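Build 316

The planner froze again at the same waypoint. Pridden, lab two, lights on a timer, everyone gone. I waved an arm so the lights would stay up and went back to the log.

Line 2943. Grasp candidate rejected. Grasp candidate rejected. Then nothing, a gap, then the arm asking politely for a new goal, as if it hadn't been given one.

I'd called the planner Seko, back in May when it was small and I liked it. Wekel wanted the demo on the old computer by morning. Find the drive, pull the drive, put it down. A child could do it. Seko could do it too, in simulation, over and over, tidy as you like.

Not with real metal. Shiny stuff, ridges, light coming back from everywhere. The depth map had holes in it and Seko treated every hole as a wall. Or as a cliff, I never did work out which. So it sat there with its fingers apart. Thinking. I ate a biscuit.

Changed the hole filling. Rebuilt. Same.

Turned the filling off altogther and let it guess. Worse, it wanted to go through the bench.
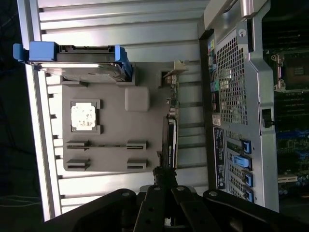 Third try, I stopped fiddling with depth and read the cost function, properly, from the top. And there was my own comment. "Temporary, August 2021, take out before Kocabaş." A penalty on anything blue. I'd put it in to keep the arm off the tape on the old bench at Kocabaş, and the tape was gone, and the bench was gone, and so was most of teh team.

It had been scared of blue all this time. I'd taught it that and left.

I deleted the line. Sat with my hand on the stop button, 5 seconds on the restart, 3 for the joints to check in.

"Go on then," I said, out loud, to an empty corridor.

New goal accepted. The fingers began to close.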